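Moving the tomatoes to Underport

We gave up the allotment at Cledstead in October. The rent had gone up to 128 a year, and with the bus cut back to one an hour I was spending more time getting there than working on it. I kept it for 11 years, so it was not a quick decision.

The new place is a strip of ground behind the flat in Underport. It gets sun until mid-afternoon and then the building next door takes it away. The soil is poor. I dug down a foot in three places and hit brick in two of them. Trevor Sandhu, who has the ground floor, told me there used to be a wash house there, and that explains the brick and the patch where nothing grows.

I decided on raised beds. McIntyre had timber in the yard that had been sitting out all summer, and they let me have it cheap as long as I took the lot. Getting it home took two trips in Shiela Lumanlan's van. We stacked it along the fence, and it stayed there for most of the winter while I argued with myself about where the path should go.

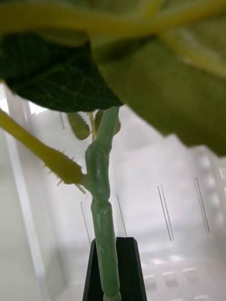 The path went down the left side in the end. I wanted it in the middle, but that would have meant two narrow beds, and I've had narrow beds before. They dry out too fast. One wide bed that I can reach from the path and from the wall side suits me better, even if I have to climb over the water butt to get to the far end.

Filling it was the expensive part. I got a price of just over 1,000 for topsoil delivered and barrowed through, which was more than everything else put together. I ended up doing half depth, with cardboard and old leaves at the bottom and bought compost on top. It will sink. I plan to top it up each spring until it stops.

I do miss Cledstead. The man on the next plot grew leeks for the Nesau show and would talk about them for as long as you stood still, and there was always somebody with too many courgettes. Behind the flat it is quieter. On the other hand, I can go out at seven in the morning with a cup of coffee, pull a few weeds and be back in before the radio news has finished. I never once did that at the allotment.

Next job is the gutter, so the water butt has something to collect. Trevor says he has a spare length of downpipe in his shed. If it fits, I'll put it up this month - if not, I'm carrying cans down the stairs again.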